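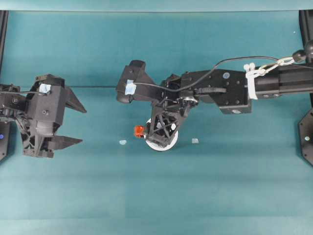 Teal top, current state.

rokby_fan
Finished the bench top in Godine teal. I wanted one flat color and got faint bands running across it, some lighter, some darker. Sand and recoat, or learn to love it?

dresville8
Learn to love it. People pay extra for ocean.

igwe100
Recoat. Bands on a work surface will bug you every time you look for a dropped screw.

dresville8
He'll lose the screw either way.

rokby_fan
My wife says she can't see any bands. I've been staring at them for 8 days.

igwe100
Then ask her to pick the next color.

rokby_fan
She picked this one. Ordering more Godine tonight, don't tell her.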